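Folding Methods for Short-Sleeved Garments
Final Project Report, Textile Care and Storage
Soledad Rivas and Ignacio Collado

1. Purpose
The project compared two ways of folding T-shirts for drawer storage: the flat rectangular fold and the roll. The work was carried out in December for the Plandby residence, where each student is allotted one drawer with a depth of 10 cm.

2. Materials
The residence lent 40 cotton T-shirts in mixed sizes. All garments were washed and dried before the first trial. Folding was done on a hard, level surface, and no folding board was used.

3. Procedure
Each shirt was spread flat and smoothed from the collar down to the hem. The sides were brought in toward the center and the sleeves turned back over the body. The lower part was then folded up toward the collar. Rolled shirts were prepared in the same way up to the final step. Folds in which the sleeve extended past the side edge were repeated.

4. Results
The flat fold gave a more even stack and left fewer creases across the chest. Rolled shirts were easier to remove one at a time, but they loosened in the drawer after roughly a week. Dark garments were harder to align, as the side seams were difficult to see. The collar label served as the center mark.

Figure 1. Black garment on a gray marble-patterned tabletop, with the white label near the collar.
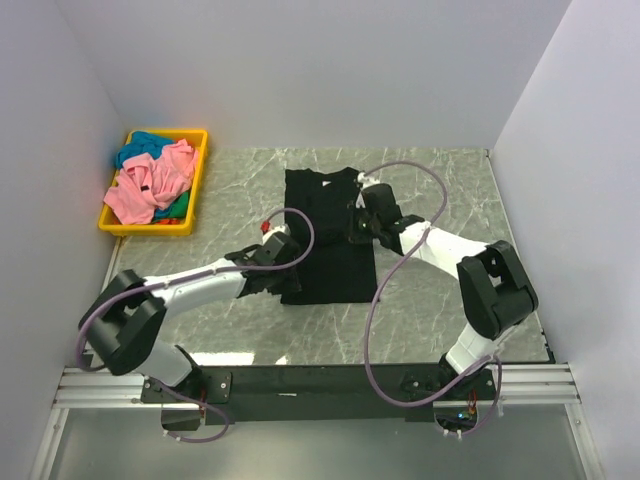

5. Recommendations
The flat fold is recommended for general use in the residence. Rolling may be kept for sports clothing and for travel. Further trials should include long-sleeved garments and heavier knits.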